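Brodus workshop's home robot gets its own house to practice in

26/03/2024

The shared workshop at Brodus has reached a big moment in its home robot build: the machine, nicknamed Zovo, now has simulated rooms to roam. Members have spent their evenings since November turning a pile of drawings into a mobile base with a telescoping arm, and the software side has finally caught up with the hardware. It's a thrill to see it come together! 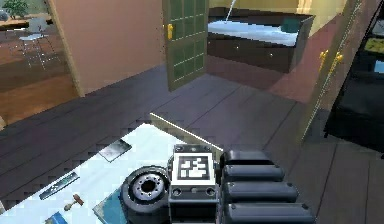
What is the square tag on top of the wrist for?
It gives the software a pattern it can find quickly, so it can work out where the wrist is and which way it's turned.

The rooms run in Cloleo, a simulator the group picked after trying 2 others. Setting up a test takes up to 34 minutes on the workshop's old desktop, but after that the robot can try the same job over and over with no risk to anyone's shins (or furniture). The log stood at 2,077 tries when we stopped by, and it was still growing. 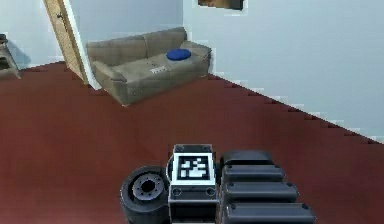
Driving came first, and long open stretches of floor are the easy part. Doorways and the space near furniture take a lot more care, so that's where most of the recent work has gone. The arm slides out in sections, and the code has to keep track of how far it reaches while the base is turning. One member rewrote that piece three times and still sounds delighted about it.

Bedrooms are the current project, with small things on high surfaces and bigger things down on the bed.

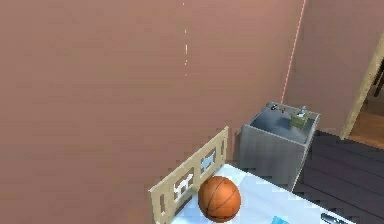
Simulator view: Brodus workshop / Cloleo

The group wants 100 clean runs in a row before the code goes onto the real base, which is waiting on a motor board from Agbeko. Wheels are already mounted, and the arm is next. Anyone who likes to solder, code or just watch is welcome at the open bench nights, and the build notes are free to read at the front desk.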